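Section 2: Planning your purchase (read this before you order anything)

I wrote this part of the Trumberg set-up guide after watching myself overspend on the first station and underspend on the second. You can skip ahead if your kit is already on the bench, but I'd still look at step 4!

1. Write down the job first. Ours was moving nested bowls on and off a slatted rack, which sounds like nothing (it isn't). The job decides your reach and your gripper, and those two decide most of the bill.

2. Set your number. I gave each station 2,000 for everything except the arm: table, frame, mounts, cables, fingers. Then hold back 5 percent and don't touch it until the arm has moved.

3. Measure the table with the arm on it, on paper. Rajitha Mondal at our Penside shop draws the full sweep in pencil and adds 100 mm all the way around. I used to skip that and paid for a second tabletop.

Note: Gloss white tops are cheap and wipe clean in seconds, but they throw the ceiling lights right back at a wrist camera. Price a matte top too, or move a lamp.

4. Order the frame and extrusion together. Slotted uprights, crossbars, a diagonal brace, and a few short offcuts of aluminum for brackets you haven't thought of yet. Buying offcuts later means paying shipping twice, and I've done it more than once.

5. Buy two sets of fingers. Cantero quoted me 31 for a spare pair in July and I said no, and then we lost a whole Tuesday waiting on one.

Caution: Close the fingers slowly the first time, with nothing between them. Check that the tips meet before you let the gripper anywhere near your bowls, and keep your hands off the table while it moves.

6. Budget for props. Get stacks in different colors, plus a rack the bowls can sit on. Kitchen stores are fine for this.

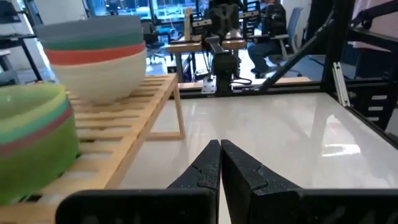

Fig. 2-1. Fingers closed at the tips, with two bowl stacks on the slatted rack.

7. Leave room for neighbors. If you're planning a second arm (we were, at Skollosstead, and I still forgot), mark its column and its cable run on the same drawing. Chairs need floor space too, so draw those in.

When your list is done, copy the totals into the order sheet at the back of the guide and go on to Section 3, Unpacking.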